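Home & Kitchen Help > Tea, Coffee & Tableware

Cast iron teapot rusting inside, is it ruined or can I still use it?

Asked May 2018

Hi all, long time reader, first question. I bought a Susum cast iron teapot in March from a kitchen shop in Marbridge, the black one with the little bumps all over it and the mesh basket that drops in the top. I love this thing. It keeps my tea hot through a whole morning of emails and it looks great on the shelf.

Last weekend I took the lid off after a few days away and there are rusty spots on the inside, mostly in a ring near the bottom and a couple more up where the spout joins. The water I poured in came out a tiny bit orange. I dumped it, wiped the pot out with a paper towel, and the towel had orange on it too.

A few facts in case they help. I paid 70 dollars for it, so it wasn't the cheapest one there but it wasn't the fancy one either. The box says "enameled interior" on one side, and on the other side it says to "season before first use," which now that I type it out makes no sense to me. I did not season it. I rinsed it and made tea. I have never put it in the dishwasher, but my husband used it on the stove one time to warm up some leftover green tea (low heat, he swears). I mostly drink black tea and I'm pretty bad about leaving the last cup sitting in there overnight.

So my questions are, is it safe to drink from, can I fix it, and should I try to send it back? The shop says the return window is closed and to contact the maker. I emailed them and haven't heard a thing.

I've read one site that says scrub it with steel wool and another that says never touch the inside with anything, ever. Help!

3 answers

Answer 1 (accepted)

I've had iron pots for years and I wrecked my first one, so I feel for you. The good news first — a little rust in an iron teapot isn't poison. Iron pots with no lining get a bit rusty inside almost no matter what you do, and people drink from them for decades. Yours is a little different if it really does have enamel in it, so find that out before you do anything else.

Take it over to a window and look inside with a flashlight. Enamel looks like glass or shiny paint, kind of slick, and if you run a fingertip over it, it's smooth. Bare iron looks dull and feels a bit like a sidewalk. There are also pots with a very thin coating that's somewhere in between, and I'd bet that's what you've got, given the two sides of the box arguing with each other. I'd believe the pot over the box.

If it's bare or nearly bare, no steel wool. Here's what I do. Wipe out whatever comes off with a soft cloth. Put a good handful of used tea leaves in (black or green, I've done it with both) and fill it up with boiling water. Let it sit 20 minutes, dump it, and do it again until the water stops coming out orange. The tannins in the tea react with the rust and turn it into a dark, blackish layer that mostly stays put. It's not pretty but you're the only one looking in there. My first one took three rounds and my current one took two. 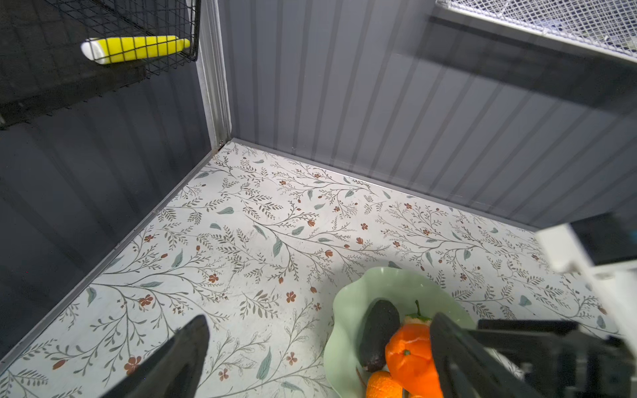
Wait, though, the tea leaf trick does nothing for chipped enamel and I wish people would mention that first. I spent a whole Sunday's worth of leaves on an enameled pot before it sank in. The rust was coming from underneath the edge of the chip, so every soak just got more water in there. Reply from tansy_and_oolong.

Good point, and thanks for adding it. If you can see or feel a chip with a sharp edge, quit using it for tea. Flakes of enamel are basically slivers of glass and you don't want them in a cup. An enameled pot should never go on the burner either, and that goes for low heat too, so your husband may have some explaining to do. The iron swells faster than the lining does and you get little cracks you can barely see.

For everyday use after you get it cleaned up:

Pour out the last cup. All of it, every time.
Rinse with hot water while the pot is still warm. No soap if it's bare iron.
Take the basket out and leave the lid off until it's dry. I tip mine upside down on a dish towel for a minute first, then flip it back up.
Wipe the outside and the rim, and get under the lid too, where it likes to rust.
If it's going to sit for more than a week, look in on it.

About the seasoning, please don't rub oil inside it like a skillet! It goes rancid and your tea will taste like an old frying pan. For a teapot "season" usually just means boiling a couple rounds of tea in it like I described (well, steeping, not boiling).

Answer 2

I'd push on the return. The box says enameled and a new enameled pot shouldn't rust in a couple of months. I had a similar thing with an Esteves kettle and they went quiet on me too until I sent photos of the inside plus a photo of the receipt and the bottom of the pot with the stamp. Then I got a replacement in 8 days. Put "rust inside" right in the subject line.

Also measure how much you put in it. Mine says it holds 80 something but if you fill it up to the basket rim the water sits against the lid seam, and that's the first place it went on me.

Answer 3

just get a glass one. they have them in Briston at the outlet, cant rust

Comment from the asker

Thank you everybody! Got the flashlight out. It's dull and kind of grainy on the bottom and shiny on the top half, so I guess half enameled?? No chips that I can feel. I did two rounds with old Assam leaves and the second one came out clear, with a gray-black smudge where the orange ring used to be. The spout is still a little orange so I'll do one more tonight.

I'm sending the photos anyway — if they tell me anything useful about the coating I'll post it here. And the stove thing has been discussed at home.

This page has been viewed 2,372 times. Answers are closed to new members.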